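How to Run a Gripper Demo at an Open Day

Start at 10 a.m., before the crowd is bored enough to have opinions. Put the Omholm hand gripper on the table and let visitors squeeze it first. They will pinch each other. Allow time for this.

Next, pick a soft target. Hard boxes look easy and plush looks friendly, so plush wins. Check the finger pads, open the jaws wide and come in slowly.

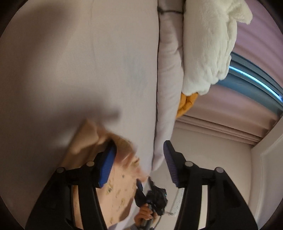 By the Gredero workshop editor

Keep the shaggy white toy within reach and the jaws open until everyone has stopped talking. Then close. If you miss, say "calibration" and go again. We have 109 tries logged and use the word freely.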